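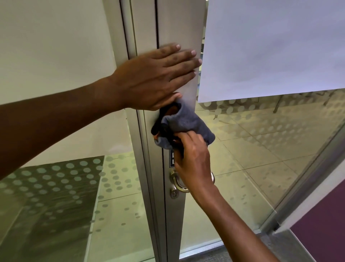 One hand to steady, one to wipe: a gray microfiber cloth on the aluminum frame, just above the handle.

I used to clean our shop door the way everybody does, which means I sprayed the glass, admired the glass and walked away. The frame got a swipe maybe once in May, when the sun came in low enough to shame me.

Then I rented a unit at the Abreu building, where every door is glass in brushed aluminum, and wow, does that stuff hold a fingerprint! People don't push where you'd think, either. They grab the handle, sure, but the other hand lands on the metal a bit higher up, and by closing time you've got a whole gray smudge up there.

My routine now takes 10 minutes. I go with the grain, top to bottom, and I fold a corner of the cloth over my fingertip for the grooves (so many grooves). Chrome comes last, with a dry cloth, and I go easy around the keyhole - no spraying straight into a lock, please. Paper notices can stay up. I just work around the tape.

For cloths I like the plain gray ones from Dradari. I've tried the fancy Nollell kind and they're lovely, but they shed on me for weeks. Wash them without fabric softener and they'll go for ages. Mine are on their second year and look terrible - still my favorites.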